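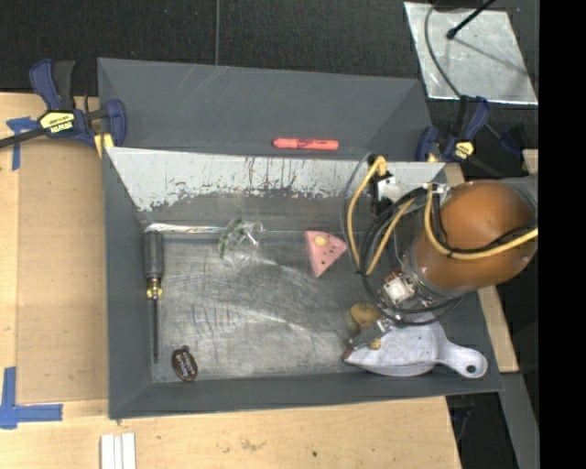
Grey bins on a light wooden tabletop.

The case for leaving the scratches alone

By Zihan Xu

Our council in Nendby wants to replace the counters in the public library. They were put in 44 years ago, they are oak, and the front edge has been rubbed pale by sleeves and shopping bags. The plan says they look tired. The replacements will be white, with a coating that is meant to stay white, and the whole job is down for June.

I think this is a mistake, and I think it is a mistake we make all over the place, in homes as well as in public buildings. We have started to treat signs of use as if they were faults. A thing that works and is scratched gets handled as though it were on its way to being broken. Most of the time it is only scratched.

I should say where I stand. I spent a good part of my working life in the stores of a firm called Redska, which supplied fittings to schools and clinics. My job was to decide what came back into stock and what went to the tip. When I began, the rule was simple. If a drawer ran and a hinge held, the item was cleaned and sent out again. By the time I left, the rule was different. Anything with a visible mark went to the tip, and the word used on the form was "presentation". I filled in that form for cupboards that would have outlasted me.

The change came from the customers as much as from the firm. A school would accept a desk with a cracked leg if the top was clean, because the crack could not be seen at delivery. The same school would send back a sound desk with a scrape across the top. I do not blame the people who signed for them. They had spent public money and wanted it to look spent. But it meant that we were all checking for the wrong thing.

Wear tells you something. The edge of a step that has gone hollow tells you where people put their feet. A door with a dark patch beside the handle tells you the handle is in the wrong place. On the library counter, the palest part is at the left, next to the pillar, where people stand to fill in forms. If you were going to spend money on that counter, this would be the place to start: a lower section there, perhaps, and a better lamp. The plan does not mention the pillar. The new counter will be the same height all the way along.

There is also the matter of how people behave around new things. My sister had a kitchen fitted by Brasport, and it was a good kitchen. For the first year she put a cloth under everything. Guests were asked not to lean. Then somebody dropped a casserole lid and took a chip out of the worktop, and she was upset for a week, and after that she used the kitchen properly. She bakes in it now. I have thought about that chip more than she has. The worktop cost a great deal and she did not get the use of it until it was damaged.

People who disagree with me have fair points, and I will try to give them their due. The first is hygiene. In a hospital or a butcher's shop a scored surface can hold dirt, and there it should be replaced, without any talk about character. I agree with that entirely. But a library counter is not a chopping board, and the hygiene argument gets carried from places where it matters into places where it does not.

The second point is about respect. A councillor put it to me this way: why should people in a small town have to make do with shabby things when people elsewhere get new ones? I take this seriously. I grew up in rooms where everything was second-hand because it had to be, and I did not find it charming. If the library roof leaked I would want a new roof and I would want it quickly. Shabby and worn are different conditions, though. Shabby is when a thing has been let go. The chairs in the children's corner are shabby, with split seats and tape over the splits, and they have been like that for years. There is no money for them in the plan. It has all gone on the counters, which you see first when you come through the door.

The third point is cost, and here I think the argument runs my way. An oak counter can be sanded and oiled by one person in a few days. A coated board cannot. When the coating goes, it goes for good, and the whole length has to come out. The council's own papers give the new counters a much shorter life than the old ones have already had. We would be buying something that must stay perfect because it cannot be mended.

I do not want to make a religion of this. There is a fashion at the moment for furniture sold with the wear already on it, and I find that sillier than the white counters. A café called Gu opened near the station last winter with tables that had been beaten with chains in a workshop. The dents are evenly spread, under the sugar bowls and in the corners where no plate ever goes. Real use is lopsided. It falls where the work is done and leaves the rest alone.

What I would ask for is modest. Before a public body replaces something, it should have to write down what the thing no longer does. If the answer is that it no longer opens, or holds, or keeps the rain out, then replace it. If the only answer is how it looks, clean it, oil it, and put the money into something that has stopped working. That would mean three lines on a form. I have filled in longer ones to throw away a coat hook.

The plan for the library is open for comments until the end of the month, and the box is on the counter, at the left-hand end by the pillar. I have put mine in. I asked for the oak to stay, for a lower section by the pillar, and for new seats on the children's chairs — and if there is only enough for one of those, I would take the chairs.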